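Gripper trials at Kesgate: printed fingers against the stock pair

The two-arm table at Kesgate has been used since December to compare finger sets for the small parallel grippers we run on most of our bench work. The question came from the Jolleck side of the project, where the stock fingers were wearing at the tips and replacement sets were slow to arrive. The first round is now finished, and this item covers the setup, the results we are willing to stand behind, and what is planned for the second round.

Two finger sets were tested. Set A is the pair supplied with the gripper, flat-faced, with a thin rubber pad. Set B is the Hájek pattern, printed in-house, slightly wider at the tip and with a shallow vertical groove down the center of each face. The groove is meant to keep round objects from rolling out sideways as the fingers close. Both sets use the same mounting holes, so a swap takes a few minutes and the tool offset changes only in length. We re-measured the offset after every swap instead of trusting the stored value.

Each set was run for 400 grasps, divided evenly between the left and right arms. Both arms were teleoperated for the first part of each run and then switched to scripted grasps from recorded poses. Closing force was held at the same setting throughout. A grasp was scored as good if the object was lifted clear of the table, carried to the target and released without a second attempt. Anything else was a miss, including grasps where the object shifted in the fingers but was not dropped. This is a stricter rule than the one used in the Prulness report, and the two sets of figures should not be compared directly.

The objects are toy food and toy cookware, plus a small wooden block that serves as the reference part. Toy food is cheap, it comes in awkward shapes, and replacements are easy to get. The banana is the best single test of finger alignment we have found, as any twist between the two faces shows up as rotation during the lift. Bowls and pots are grasped at the rim. The table is enclosed in black fabric to keep the room lighting out of the camera views, and the mat is matte black for the same purpose.
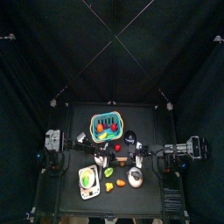 Ludmila Koubek writes that the grasp counts hide the more useful result, and that she would have reported the block separately from everything else. In her view a flat-sided part tells you whether the fingers are parallel and very little about the groove, so including it in the total pulls the two sets closer together than they are in practice. She also asks whether the misses on round objects came at first contact or during the lift, as these point to different faults.

Both points are fair. With the block removed, the gap between the sets does widen in favor of Set B, mostly on the round fruit. As for the timing of misses, the log records gripper width at every control step, so the two cases can be separated after the fact. On Set A most of the misses on round objects came at first contact, with the object pushed forward before the faces had closed on it. On Set B the misses were fewer and came later, usually when the arm changed direction at the top of the lift.

Rim grasps went the other way. The wider tip on Set B is a poor fit for small bowls, and the groove leaves only the outer edges of the face touching a thin rim. Set A was steadier here on both arms. Anyone working mainly with cups, bowls or sheet parts should stay with the stock fingers for now.

Wear was checked at the end of the round. The pads on Set A had begun to lift at one corner. The printed fingers had no pad to lose, but the edges of the groove were visibly rounded on the pair from the right arm. That pair was printed in a different orientation from the left one, and we do not yet know how much of the difference comes from the print and how much from the work it was given.

A few notes on the cameras. The wrist camera was kept at the same tilt for both finger sets, which puts the tips of Set B slightly lower in the view. This made no difference to scripted grasps. During teleoperation it did, and both operators asked for more tilt when using the longer fingers. We also tried three exposure settings. The shortest gave the cleanest view of white fingers over the black mat but lost detail in the darker cookware. The middle setting has been kept for the second round.

The controller was left alone apart from one change. The default closing speed of the gripper was too fast for light objects, and after the first 14 grasps it was reduced and the run was restarted from zero. Those early grasps are not included in the totals.

The second round will use 280 grasps per set and adds a third set, Set C, with the Hájek groove cut only into the upper half of the face and a flat lower half for rims. The block will be scored on its own line, as suggested. Print files for Set B are in the shared project folder under the Kesgate heading, with the offset values in a text file beside them. Check which gripper revision you have before printing, as the mounting holes moved between revisions and the older plate needs the spacer.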